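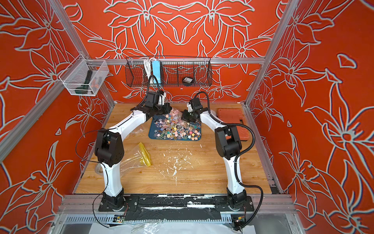

Both arms at the lolly tray, with a bag waiting at its back edge.

Teaching the arms to bag lollies

A good many of you wrote in after the last newsletter wanting to know how the lolly bagging was getting on, and I promised Panya Mahawong I would sit down beside her for a proper go at it before I wrote another word. So I did, with a thermos and a notebook, and I came away with sore forearms and a great deal more respect for anyone who has ever worked the pick and mix counter in December.

For those who have joined us since winter, a quick catch-up. Sombatkul is our two-armed bench, the one with the big lilies on its walls, and it lives in the back half of the Badovberg workshop. Firix is the software that records what the arms do and learns from it. The job we have given the pair of them is one most of us could do while chatting on the phone: take lollies from a tray, get them into a clear bag, leave the bag tidy. We have been at it for 3 months now, and I would like to tell you that it is nearly done, but I would be getting ahead of myself.

How the teaching works

There's no keyboard involved, or hardly any. Panya sits at a small desk with a pair of handles in front of her, and each handle is the end of a light, jointed arm in the same shape as the big ones on the bench. When she moves her left hand, the left arm on the bench moves. When she squeezes, the gripper closes. She does the whole task this way, start to finish, while Firix keeps a record of every joint and of the pictures coming from the little cameras on the grippers. One complete go is called a demonstration, or a demo if you have done more than a few of them, and after enough demos the software has a try at doing the job with nobody on the handles.

It sounds like a puppet show and it feels a bit like one too. The first surprise, for me at least, was how much I missed my fingertips. You can see the lolly, you can see the gripper going towards the lolly, and then you squeeze and you have no idea whether you've got it until you lift your hand and look. Panya told me to watch the stick and forget the rest. She was right, and I was still hopeless for the first little while (she was very kind about it, and only laughed when I posted a star-shaped one over the side of the tray).

The second surprise was how slowly you have to go. My instinct was to hurry, the way you do when somebody is watching you park a car. But every flinch and dither goes into the recording, and if you wave the gripper about while you make up your mind, you are teaching it to wave about. Panya decides before she moves. She will sit with her hands perfectly still, looking, for what seems like an age, and then do the thing in one smooth pass. I asked her whether that was something she'd had to learn, and she said she used to ice cakes with her aunt and it was much the same business.

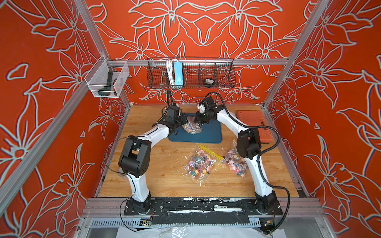 Clear bags of lollipops on the bench, with the grippers working at the one on the mat.

The trouble with bags

If you had asked me to guess the hard part I would have said the lollies, which are round and smooth and come in all sorts of silly shapes. The lollies are fine. A stick is a lovely thing for a gripper to hold, and even the plain round pieces will behave if you come straight down on them.

It is the bag that causes the grief. A clear plastic bag has no shape of its own. Put it down twice and you'll get two different bags, as far as the arms are concerned, and the light goes through it in places and bounces off it in others so that the edge you want is often the one you can't find. I spent one entire demo trying to get hold of the top layer and leave the bottom one alone. At home you would rub it between your thumb and finger without thinking. Here you pinch, lift, look, put it down and pinch again.

Full bags have their own tricks. With the sticks poking every which way inside, the bag goes fat at one end and floppy at the other, and if the two arms don't agree about which way they are pulling, it twists. Panya's habit is to let one hand be the boss. She takes hold with the left and stops, properly stops, and only then brings the right one in. We tried it the other way about for an afternoon, for the sake of fairness, and everyone was glad to go back.

We've also been learning not to be too neat. In the early weeks Panya laid every bag out just so, square to the front of the bench, and the recordings were beautiful to watch. Then one of us put a bag down crooked and Firix hadn't the faintest notion what to do with it. Since then she has been mixing things up on purpose. The bag might start beside the tray or in front of it, with the opening towards her or away, and she leaves bits and pieces about the bench as well so that it doesn't come to depend on having everything clear. It makes for a messier morning, but it is a lot closer to how a real counter looks at half past three.
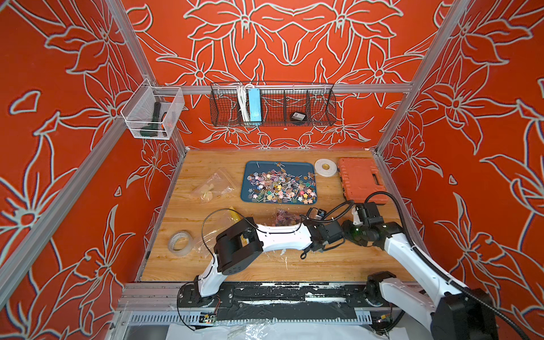 The tray heaped high, with a small bag of pink and purple lollipops in front of it.

A day on the handles

We work in sets. A full set is 30 demos, and Panya won't do it in one sitting and won't let anyone else do it either, which I was grateful for by about the time my shoulders started to complain. She breaks off, makes a cup of tea, comes back and watches the last few recordings before starting again. If a demo is poor she throws it out. If it is merely clumsy but she has put it right herself – dropped a lolly, say, and gone back for it – she keeps it, and will tell you quite firmly that those are worth having. A robot that has only ever been shown perfect goes doesn't know what a dropped lolly is.

On the day I was there, my own share came to 17, of which 6 were kept. I have been told this is respectable for a beginner. I've decided to believe it.

There is a fair bit of setting up in between, too, and it would be wrong of me to pretend the clever part is the only part. Somebody has to tip the lollies back and give them a stir so that the same pink swirl isn't sitting on top every time. Bags wear out, or they get a crease that never leaves, and a fresh one has to be found. You say "ready" before the other person's hands come out of the handles and "clear" when yours are out of the bench, and you say it every single time, even on your twentieth reset, even when you can see perfectly well that the other person is eating a biscuit. I liked that. It gave the day a sort of rhythm, and I caught myself saying "clear" to the dishwasher that night.

The best moment came late in the afternoon, when Panya had her hands on the handles and I had given up mine. She wanted to show me the two-handed hold, with a gripper on either side of the bag, and she did it so quietly that I'd stopped writing and was just sitting there with my pen in the air. I've watched it again since and I still hold my breath a little.

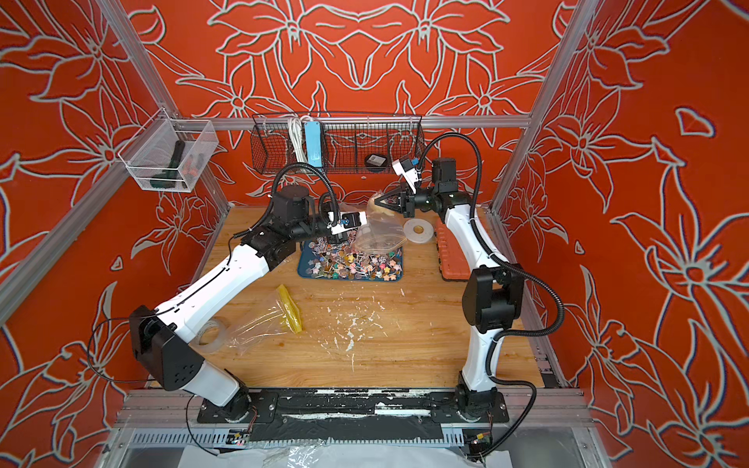 What comes next

Valell, who have been paying for the lollies and a good deal else besides, would like to see the bag held open and filled without anyone at the desk. Firix can already manage some of the pieces when they are asked for one at a time. It will go to the tray and come up with a lollipop far more often than not, and it takes hold of the bag quite nicely if the bag is in a friendly mood. Joining those up is another matter, and the spot where it comes unstuck is the change from one job to the next. It finishes with the bag, and then it hovers, as if it had walked into the kitchen and forgotten why.

Panya's plan for the coming weeks is to record plenty more of exactly that bit. Shorter demos, beginning with the bag already held and finishing once the first lolly is in. She would also like some different hands on the handles. So far nearly everything in the collection has been done by her, with a sprinkling from me and a few from the evening crowd, and she suspects Firix has picked up some of her personal habits. It does tilt its left wrist in a way that is very like her.

If you would like a turn

You would be very welcome, and you don't need to know the first thing about robots. Patience is useful. So is a steady pair of hands, though mine are nothing to boast about and I was let in. Plan on staying for most of a morning or most of an afternoon, as it takes a while to get your eye in and it would be a shame to leave just when it starts going well. Wear sleeves that push up easily, take off bangles and dangly watches, and please tie long hair back. There's a comfortable chair at the desk and a less comfortable one beside it, and we swap.

Reply to this newsletter with a couple of times that suit you and Panya will find you a spot. Tell her if you are left-handed, as she has been hoping for one of those. The lollies on the bench have been handled by all and sundry and are strictly for the arms, so there is a separate jar by the kettle for people, and whoever finishes it is expected to bring the next lot.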